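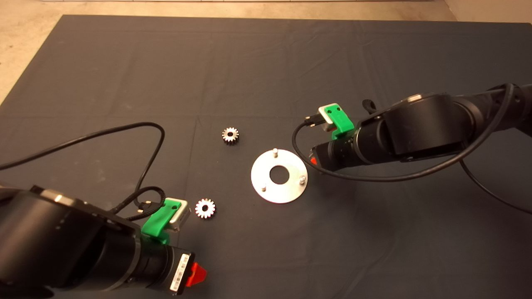 Gears, pin plate and both arms on the fabric mat.

Workshop Tips: When a Two-Arm Setup Snags Its Own Cable

We run a pair of small arms on a bench at the Wirkness shop, mostly for parts handling. In March the left one pulled its camera plug halfway out in the middle of a move. The picture froze, the control program kept using the last good view, and the arm pushed a gear sideways into a pin. No one was hurt, but the pin was bent and one joint had to be set up again. The tips below come from that fault and from the weeks we spent chasing it.

Stop it first

Cut power at the switch, not in the software. With a frozen picture the program may still think all is well. Be ready for the arm to sag when the power goes off, and keep your free hand out from under it. If something is caught between the fingers, leave it there until the arm has settled.

Put the stop switch where you can reach it without leaning over the bench. Ours was behind the left arm for a long time. It is now screwed to the front edge.

Check the plug before you check anything else

We lost two evenings to settings when the fault was a loose plug. Push it in, then move the wrist slowly by hand through its full travel with the power off. Watch the cable the whole way. If it goes tight at any point, it is too short or tied in the wrong place. If it drops past the fingers, it has too much slack.

A loop near the wrist is fine as long as it can't reach the fingers or the work. Tie the cable to the arm behind the last joint and leave the loop in front of the tie. Use hook-and-loop strips. We had a zip tie cut into the jacket after 300 runs, and the damage was on the underside where it didn't show.

Make the program notice

Have it compare the time on each new picture with the clock. Ours now stops if the picture is more than 26 milliseconds late. That was too strict on the old computer and gave false stops. Start loose and tighten it up over a week.

Fabric on the bench

A soft mat saves small parts from rolling and from dings. It also wrinkles, and a wrinkle will tip a gear enough to spoil a grab. Smooth it from the middle outward before each session.

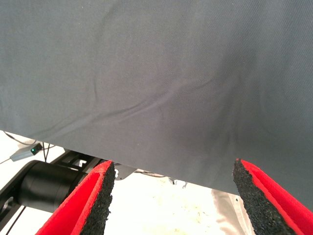
Cloth can also get pinched when the fingers come in low. Raise the lowest allowed height a little and try it with nothing to pick up. If the fingers do catch the fabric, don't drive them backward. Power off, open them by hand and ease the cloth out along the weave.

Look at the finger pads while you are there. Threads and grit collect in a rough pad and small parts start to slip. Brush with a dry toothbrush. We tried dish soap on one set and the glue let go.

Clear away packaging and scraps before you start up again.

Keep a log

Write down the run number and what the arm was doing. Our snag came on run 1088, and going back through the notebook we found 13 short picture dropouts before it, all with the left wrist turned fully in.

Updated August 23, 2026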